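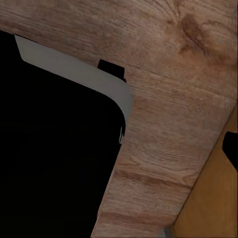 ## Wrist camera and gripper check, bench cell 2 (simulated twin and real cell)

Checked by: Teodor Løken
Date: August 1, 2019
Cell: Prandside bench cell, Woveo arm, two-finger gripper
Last full check: Borghild Moen, October

Marks used: OK, NO, and ? for anything I was told was fine but couldn't confirm myself.

### A. Wrist view in the simulator

- [x] **A1. View loads without errors.** OK. All this proves is that the file opens.
- [ ] **A2. Housing takes up no more of the view than the setup sheet allows.** NO. A black part, possibly the housing, fills most of the left half. The sheet says "a small part of one side." Britt-Marie Dalen says it has always been like this. Then the sheet has always been wrong, or the mount has, and I'd like to know which before anyone signs.
- [ ] **A3. Surface detail readable on black parts.** NO. The big black part renders flat, with next to nothing visible inside its outline. You could lose a bolt head in there. Check the material settings before blaming the lighting.
- [x] **A4. Edges clean.** OK. Grey rim reads crisp against the brown wood, including around the rounded corner.
- [ ] **A5. No stray bright spots or gaps.** ? There is a thin white sliver on the right edge of the black part, a little below the corner. It may be a highlight. It may be two meshes that don't quite meet. Khải Đoàn to look at it with the shading turned off.
- [ ] **A6. Every visible part matched to the parts list.** NO. Two open items:
 - small black tab sticking up behind the grey rim
 - small black shape at the far right, next to the seam between the darker and lighter wood

 Neither has a name on the list I was given. "Probably part of the gripper" is not a part name.
- [x] **A7. Wood texture present on the bench.** OK. Grain and knot both show. Whether it looks anything like our bench is a separate question, and so far I've only heard opinions from people who like the texture.

### B. Camera mount, real cell

Lock out the arm before starting this section. Last year's sheet had the lockout as step four, after you already had your hand on the wrist.

- [x] **B1. Lockout tag on, key in pocket.** OK.
- [x] **B2. Mount screws tight.** OK now. One turned under light finger pressure. Re-torqued and paint-marked.
- [ ] **B3. Mount angle matches the simulator file.** NO. File says 12 degrees, the bracket is stamped 14. Vilgot Westerberg says two degrees makes no difference. He may be right, but there's no test written down anywhere, so I'm leaving it open.
- [x] **B4. Cable has slack at full wrist turn.** OK. Turned by hand both ways.
- [x] **B5. Lens clean.** OK after wiping.

### C. Gripper, real cell

- [x] **C1. Fingers close evenly.** OK, by eye and with a strip of paper.
- [ ] **C2. Finger pads within wear limit.** ? The Karnalero pads come with no printed limit. The old sheet says "replace when worn," and I can't inspect to that. Need a number or a sample of a bad pad hanging by the cell.
- [x] **C3. Housing free of cracks.** OK. Ran a flashlight along the edges and around the corners.
- [ ] **C4. Cycle counter agrees with the log.** NO. Counter shows 736, log shows 52. Somebody either stopped writing things down or reset the wrong one. The service interval depends on this, so treat the gripper as due.

### D. Paperwork

- [ ] **D1. Simulator file version written on the cell sheet.** NO. Left blank.
- [x] **D2. Stop button test signed this week.** OK. I repeated it anyway and the arm stopped.
- [ ] **D3. Open items from the last check closed.** ? Borghild listed the mount angle in October. It's ticked as closed, with no initials. See B3.

### Comments

The claim going around is that the simulated wrist view is "good enough to tune from." I don't see what that rests on. With A2 and B3 both open, anyone who tunes a grasp in the simulator and moves it straight to the cell is guessing at where the camera sits. Atallah wants the cell signed off as matched. I won't sign that line. I will sign that the real arm is safe to run at reduced speed, once the pads have been swapped under C4.

To be done, in this order:

1. Measure the mount angle on the cell with the digital gauge, twice, by two people. (Vilgot, Britt-Marie)
2. Put the measured angle in the simulator file and save a new version. (Khải)
3. Load the wrist view again and redo A2 through A6.
4. Name the tab and the shape on the right, or take them out of the model if they don't exist on the real arm.
5. Service the gripper and start counter and log from the same number.

Please don't tick anything here on my behalf. If A2 still fails after the angle is fixed, bring me the setup sheet and whoever wrote it.

T. Løken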